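Pourquoi un tissu fait-il des plis ?

Par Vibeke Toft

Prends un tee-shirt propre et une feuille de papier. Tiens la feuille par un coin : elle reste presque plate. Tiens maintenant le tee-shirt par un coin. Il tombe tout de suite, il se tord, il fait des bosses et des creux. Pourtant les deux sont minces. Alors, qu'est-ce qui est différent ?

Dans ce texte, nous allons parler des vêtements, des fils et de la gravité. À la fin, il y a une petite expérience à faire chez toi, et aussi une méthode pour bien plier un grand vêtement.

Des fils qui bougent

Le papier est fait de petites fibres collées les unes contre les autres. Elles ne peuvent pas beaucoup bouger. Un tissu est fait autrement. Ses fils passent les uns au-dessus des autres, ou bien ils forment des petites boucles, comme dans un pull. On dit que le premier est tissé et que le second est tricoté.

Entre les fils, il reste un peu de place. Quand tu tires sur le tissu, les fils glissent et changent de direction. C'est pour cela qu'un vêtement peut suivre la forme de ton bras ou de ton genou. Si ta chemise était en papier, tu aurais du mal à lever la main en classe !

Quand on tient un vêtement par les deux bouts

La gravité est la force qui attire toutes les choses vers le sol. Elle attire aussi chaque petit morceau du tissu. Là où le tissu est tenu, il ne peut pas descendre. Là où il n'est pas tenu, il descend autant qu'il peut.

Imagine une corde à sauter que deux enfants tiennent sans tirer. Elle fait une courbe, plus basse au milieu. Si les enfants s'éloignent, la courbe devient moins profonde. Avec un vêtement, c'est la même chose, mais en plus compliqué, car un vêtement a aussi une largeur. Le bord du haut peut être bien tendu pendant que le bord du bas reste mou.

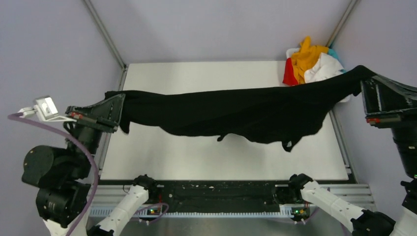 Un long vêtement noir tenu aux deux extrémités. Le bord du haut est assez tendu, le milieu descend et le bas fait des plis souples.

Regarde bien les deux extrémités : elles ne sont pas à la même hauteur, le côté droit est plus haut. Cherche aussi, en bas à droite, la petite partie étroite qui pend comme une boucle. Les morceaux étroits, les ceintures, les bretelles et les cordons pendent souvent de cette façon, chacun de son côté. Ce sont eux qui s'accrochent partout quand on range le linge.

Et les plis qui restent ?

Il y a des plis qui s'en vont dès qu'on tend le tissu. Il y en a d'autres qui restent, par exemple quand une chemise a passé la nuit en boule sous le lit. Les fibres ont alors pris une mauvaise habitude : elles gardent la forme pliée. L'eau et la chaleur les aident à changer de forme, et le poids du fer les rend plates. Le coton et le lin se froissent facilement. La laine se froisse moins, parce que ses fibres sont comme de petits ressorts.

Une expérience pour deux personnes

Il te faut 2 pinces à linge, un torchon, une ficelle et une règle.

Attache la ficelle entre deux chaises, bien droite. Accroche le torchon avec les pinces, une à chaque coin du haut. Approche les pinces jusqu'à ce qu'il y ait 14 centimètres entre elles. Mesure avec la règle de combien le milieu du bord descend sous la ficelle. Écris le résultat. Ensuite, éloigne les pinces de 12 centimètres et mesure encore une fois. Si ton torchon est petit, arrête avant qu'il soit tout à fait tendu.

Tu peux recommencer avec un foulard, puis avec une serviette de bain. Demande à la deuxième personne de deviner le résultat avant de mesurer. Le foulard fait beaucoup de petits plis fins. La serviette, qui est épaisse, fait des plis plus gros et moins nombreux. Une grande serviette pèse parfois presque 300 grammes, ou même davantage, donc choisis des pinces solides.

Plier un long vêtement sans se fâcher

À deux, c'est plus facile. Chacun prend un bout et vous tirez doucement — il ne faut pas étirer les coutures. Secouez une fois pour faire partir les petits plis. Posez le vêtement sur une table ou sur un lit et lissez-le avec la main, du milieu vers les bords. Rentrez les cordons et les bretelles à l'intérieur. Après, pliez en deux dans la longueur, puis encore en deux dans l'autre sens.

Les mots à retenir

Tissé : fait de fils qui se croisent.
Tricoté : fait de fils en boucles.
Tendu : tiré des deux côtés, sans creux.
Froissé : plein de plis qui restent.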